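Ticket 588: both arms freeze when Potar replans
Opened 19 Sep 2022, still open

Okay, so I moved the bench to the new Potar build and now the planner throws "goal in collision" on almost every replan. Tilstead ran fine on the same config since June, so I'm blaming the build!
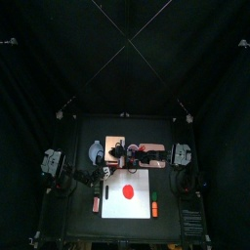

I turned on verbose logging and got 2,403 lines of the same warning (fun). Rolling back the Tavness driver did nothing. Clearing the planning cache bought me one clean run, then it froze again.

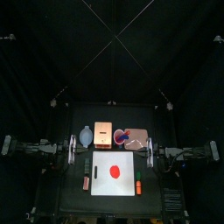
My best guess now is the padding value. Potar seems to read it in different units, so every obstacle gets puffed way up. With the pink tray that close to the right gripper, even a little extra padding would kill the goal. Setting it to zero tonight and rerunning, will post the log.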